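Collecting demos in a real house: quick steps

Itziar Prieto, Robles data notes, March

Written fast between sessions, sorry. Covers two-arm teleop only. Grosinow users, skip the login bit, yours is seperate.

1. Arms up, grippers open, both wrist cameras live on screen before you hit record. No picture on one side? Reseat the plug at the camera end first.

2. Cables. Walk the floor. Anything long needs enough slack for full reach, then stay off it.

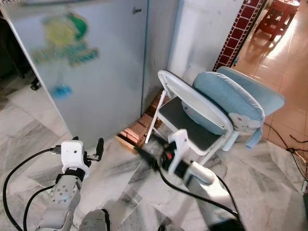

3. Leave the house as it is. Don't tidy furniture away, the model needs clutter. Do write down the floor type, glare on tile throws the depth off badly.

4. One task, one sentence. "Pick up the bottle on the left." Type it exactly the same every time. Rocío found 61 episodes last round with three spellings of bottle, all had to be fixed by hand.

5. Sixteen good takes per layout, then move things. Swap the order, turn a label, shift the table a bit. 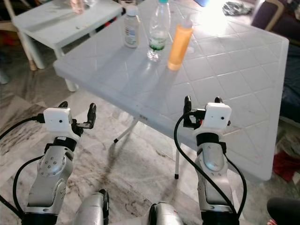 Bottle layout on the folding table, both grippers pointing up.

6. Fumbled grasp: keep it if you recover, tag it "retry". Dropped it on the floor: bin the take.

7. Upload before lunch and again at 5pm. Check the episode count matches your sheet. We're at 3,972 in total, 890 of them bottles, so mugs next please.

Problems with sync, ask Anselmo. Dont restart the recorder mid take.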